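The Wojcik programme has reached its target of 2,000 simulated demonstrations. We are grateful to all who took part.

Each demonstration pairs a written instruction with a complete set of arm movements. Noboru Amano reviews them before release.

The kitchen set contributes 520 demonstrations, each with a sword among its objects.
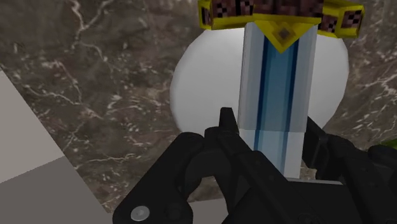
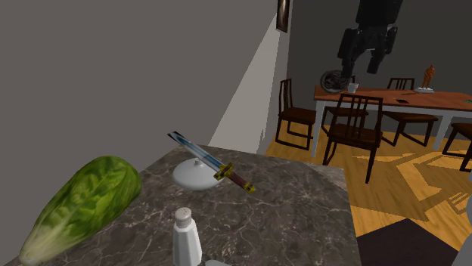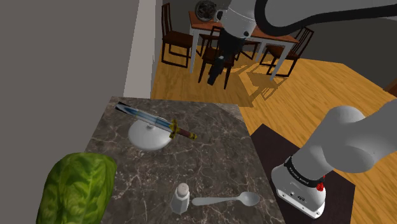 Operators are asked to vary their approach - a learning system shown one route will tend to repeat it.

Failed attempts are kept and labelled separately. Enquiries should be sent to Estíbaliz Cuesta.

Recent posts
Akell: notes for operators
Labelling failed attempts

Last updated: June

Contact | Copyright Flolex | Back to top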